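About the Garkton Institute for Island History

The Garkton Institute is a teaching and research body concerned with the history and archaeology of the Mediterranean islands, from the first farming settlements to the end of Venetian rule. It offers evening and residential courses to adults, supports a small programme of research, and maintains a library which is open to registered readers.

Our history

The Institute began as a reading circle attached to the public library at Ustanley. Its members met to study the Bronze Age trade in copper and oil, and later engaged a lecturer to teach them in a more regular manner. When the circle outgrew its room it took a lease on the former grammar school in Garkton, where the Institute remains. The library followed with the Baudry bequest, a private collection of 400 volumes on Cyprus, Rhodes and the Cyclades, many of them in French and Italian.

Teaching

Courses begin in September and run for 10 weeks. No previous study is expected of students at the introductory level, although those wishing to join the Greek epigraphy class should be able to read the alphabet with ease. Each course has a set reading list, and students may borrow up to three books at a time. Written work is optional except for those taking the Institute's certificate.

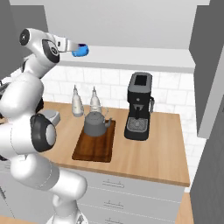
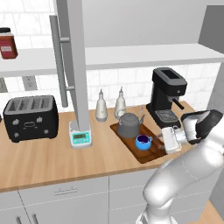
The residential course is held at Trastus House and is devoted each year to a single island. Recent subjects have included Sardinia and its stone towers, the Knights on Rhodes, and the Arab and Norman periods in Sicily. Places are limited and are offered first to certificate students.

Research and publications

The Institute's fellows are at present engaged on a survey of published harbour records from the eastern Mediterranean. Papers arising from this work appear in the Institute's Proceedings, which are sent to members without charge. Back numbers may be consulted in the reading room. Proposals for articles should be addressed to the editor, together with a summary of no more than 200 words.

Governance

The Institute is directed by Kimutai Muli, who also teaches the course on Roman Cyprus. The Director reports to a board of governors elected by the members at the annual general meeting. Minutes of the board's meetings are kept in the library and may be read on request.

Membership enquiries should be made in writing to the Registrar at the Garkton address.

Page last revised 2026-02-07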